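포장 작업실 작업 일지
Estau 포장연구실 / 과제명: Grolano 반출용 구성품 정비
작성: 원건우
열람: 솔랑주 졸리, 작업실 이용자 전원
2025년 11월 8일

1. 금일 작업 범위

Grolano 구성품 가운데 종이 냅킨의 보관과 투입 방법을 검토하였다. 수저류와 소스 용기는 지난번 일지에서 다루었으므로 이번 기록에서는 제외한다. 봉투 규격은 변경하지 않았으며, 손잡이가 꼬임지로 된 흰색 종이봉투를 그대로 사용하였다. 손잡이 없는 봉투는 Mohammadi에서 견본이 도착한 뒤 별도로 검토한다.

검토 사항은 다음과 같이 정하였다.
가. 접은 냅킨을 골판지 받침에 올려 둘 경우 모양이 얼마나 유지되는가.
나. 받침에서 봉투로 옮길 때 어느 부분이 접히거나 눌리는가.
다. 봉투를 미리 세워 두는 방식이 작업대 운영에 적합한가.

2. 자재

냅킨은 Revbridge 납품분을 사용하였다. 재고 대장상 입고 수량은 3,138장이며, 이 중 거의 300장을 금일 시험용으로 분리하였다. 분리한 수량은 대장 비고란에 기입하였고, 사용 후 상태가 양호한 냅킨도 재고로 되돌리지 않는다. 이미 한 번 펼쳤다가 접은 냅킨이 섞이면 이후의 두께 측정에 영향을 준다. 시험에 쓴 냅킨은 작업대 닦는 용도로 전용한다.

받침은 새로 제작하지 않고 보관 중인 얕은 골판지 받침을 이용하였다. 윗면이 흰색이고 옆면은 갈색 골판지가 그대로 드러나는 종류이다. 졸리 책임은 테두리가 낮아 냅킨이 밖으로 밀려 나올 가능성을 지적하였으나, 테두리가 높으면 맨 아래 냅킨을 집기 어렵다는 의견도 있어 우선 낮은 받침으로 진행하였다.

봉투는 납작하게 접힌 상태로 보관되어 있던 것을 펼쳐 사용하였다. 보관 중 생긴 접힘선은 펴지 않는다. 다림판으로 눌러 펴는 방법을 예전에 시도한 바 있으나 소요 시간에 비하여 효과가 작았고, 반출 현장에서도 접힘선이 있는 상태로 사용하게 되므로 시험 조건으로도 적절하지 않다.

3. 작업 경과

첫 회에는 냅킨을 모서리가 맞도록 가지런히 쌓았다. 쌓는 동안에는 정돈되어 보였으나, 위에서 한 묶음을 들어 올리자 아래쪽 냅킨까지 함께 끌려 올라왔다. 접힌 면끼리 서로 물려 있는 것이 원인으로 보인다. 접힌 쪽과 열린 쪽을 번갈아 놓으면 물림은 줄어드나 더미가 한쪽으로 기울지 않게 손으로 계속 잡아 주어야 한다. 한 사람이 봉투까지 다루는 조건에서는 채택하기 어렵다.

이후에는 묶음 단위로 느슨하게 올려 두는 방식으로 바꾸었다. 모서리를 맞추지 않고, 접힌 선도 다시 누르지 않았다. 이 방식에서는 손에 잡히는 부분이 많아 필요한 만큼만 들어내기가 수월하다. 대신 더미의 높이가 일정하지 않고, 위쪽 냅킨의 모서리가 들린다. 냅킨 자체가 얇고 가벼워 출입문을 여닫을 때의 바람에도 움직이므로, 작업 중에는 문을 닫아 두기로 하였다. 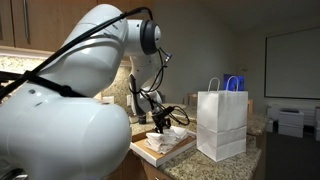 사진 1. 얕은 골판지 받침에 느슨하게 쌓은 접은 종이 냅킨. 오른쪽은 손잡이 달린 흰색 종이봉투.

받침은 작업대 앞쪽 가장자리 가까이에 비스듬히 놓았다. 작업대와 나란하게 놓는 것이 보기에는 단정하나, 비스듬한 배치에서는 모서리 쪽으로 손을 넣기 쉽고 받침을 한 손으로 돌리기도 편하였다. 다만 가장자리에 지나치게 붙이면 소매나 앞치마에 걸릴 수 있다. 적정 간격은 다음 회에 바닥 테이프로 표시하여 정한다.

봉투는 받침의 오른쪽에 입구를 벌려 세워 두었다. 빈 봉투는 스스로 서기는 하지만 옆면의 주름이 안쪽으로 되돌아가려는 성질이 있다. 바닥을 완전히 펼친 뒤 안쪽에서 네 귀퉁이를 한 번 눌러 주면 형태가 비교적 오래 유지된다. 손잡이는 세워 둔 상태가 좋다. 바깥으로 젖히면 옆에 놓은 물건에 닿고, 안으로 넘기면 냅킨을 넣을 때 걸린다. 졸리 책임이 손잡이를 옆면에 임시로 붙이는 방안을 제안하여 종이테이프로 시험하였으나, 테이프를 떼는 과정에서 봉투 표면이 일어났다. 해당 방안은 보류한다.

옮기는 작업은 한 묶음씩 진행하였다. 냅킨을 위에서 떨어뜨리면 봉투 안에서 펼쳐지는 경우가 많았다. 손등이 봉투 입구 아래까지 내려간 다음 놓으면 접힌 형태가 대체로 유지되었다. 봉투 바닥에 닿을 때까지 누를 필요는 없다. 특히 냅킨을 가장 먼저 넣고 그 위에 용기를 올릴 경우에는 눌린 자국이 그대로 남으므로, 냅킨은 마지막에 넣는 현행 순서를 유지한다.

연속 작업은 20분 단위로 끊었다. 휴식 사이에 받침 위의 냅킨을 다시 정리하지 않았고, 흐트러진 상태 그대로 이어서 사용하였다. 정리를 반복하면 모서리가 닳아 보풀이 생긴다. 보풀은 흰색 받침 위에서는 눈에 잘 띄지 않으므로 검은 종이를 깔아 확인하였으며, 모서리를 맞추어 쌓았던 첫 회의 냅킨에서 더 많이 관찰되었다.

4. 관찰 및 의견

느슨하게 쌓는 방식은 현장 적용이 가능하다고 판단한다. 다만 외부 방문자가 보는 진열용으로는 적합하지 않다. Grolano 담당 부서가 요청한 진열 견본은 이번 결과와 구분하여 준비하여야 하며, 견본에는 띠지로 묶은 냅킨을 사용하는 것이 타당하다.

구겨진 냅킨의 처리 기준은 아직 통일되어 있지 않다. 본인은 접힌 형태가 남아 있으면 투입 가능하다고 보았고, 졸리 책임은 모서리가 꺾여 되접힌 것은 제외하여야 한다는 입장이다. 사용자에게 전달되는 물품이라는 점을 고려하면 졸리 책임의 기준이 안전하나, 그대로 적용하면 폐기량이 늘어난다. 기준 견본을 몇 장 골라 투명 봉투에 넣어 게시판에 부착하고 이용자 의견을 받기로 하였다. 의견은 견본 아래의 메모지에 성명과 함께 기재한다.

골판지 받침은 밑면이 평평하여 미끄러지기 쉽다. 고무 매트를 깔면 고정되지만 방향을 돌리기 어려워진다. 매트 대신 밑면 중앙에만 마찰이 있는 소재를 붙이는 방안을 다음에 시험한다. 받침 표면에 음식물이나 물이 묻은 경우에는 닦아 쓰지 말고 교체한다. 골판지가 수분을 머금으면 테두리부터 휘고, 그 위에 놓은 냅킨까지 사용할 수 없게 된다.

졸리 책임의 추가 의견을 옮겨 적는다. "냅킨의 양을 봉투 크기에 맞추지 말고 용기 수에 맞추어야 한다. 큰 봉투라고 해서 냅킨이 더 필요한 것은 아니다." 타당한 지적으로 보아 구성표의 항목 순서를 용기 수, 냅킨, 봉투 규격의 순으로 변경하였다. 이전 구성표는 서류철 뒤쪽에 보관하며 현장에서는 사용하지 않는다.

5. 정리 사항

- 시험용 냅킨은 원래 상자에 넣지 말고 '시험 사용분' 상자에 보관할 것.
- 펼친 봉투는 당일에 한하여 세워 두고, 퇴실 전에는 원래의 접힘선을 따라 접을 것.
- 작업대는 마른 천으로 닦은 뒤 젖은 천을 사용할 것. 순서가 바뀌면 종이 보풀이 표면에 달라붙는다.
- 종이테이프는 봉투에 직접 부착하지 않을 것.
- 자재 서랍의 열쇠는 사용 후 출입문 옆 고리에 걸 것.

6. 미결 및 차기 작업

Revbridge에 냅킨의 접힘 방향이 상자마다 동일한지 문의하였다. 회신은 접수되지 않았다. 접힘 방향이 섞여 있으면 3항에 적은 물림 현상을 다시 확인하여야 하므로, 회신 전까지는 서로 다른 상자의 냅킨을 한 받침에 섞지 않는다.

Mohammadi 봉투 견본이 도착하면 같은 받침과 같은 냅킨으로 시험한다. 손잡이가 없는 봉투는 입구를 벌려 두기 어려울 것으로 예상되므로, 입구를 바깥으로 한 번 접어 내리는 방법을 함께 확인한다. 접어 내린 부분이 인쇄면에 걸리는지도 살펴야 한다.

차기 시험은 11월 중 실시하며, 작업대 사용 신청은 본인이 제출한다. 기준 견본에 대한 의견은 그 전까지 취합한다.

추기. 자재 서랍 안쪽의 구형 냅킨 상자는 표시가 지워져 입고 시기를 확인할 수 없었다. 졸리 책임과 협의하여 시험에 사용하지 않기로 하고, 상자 겉면에 '사용 중지'로 표기하였다.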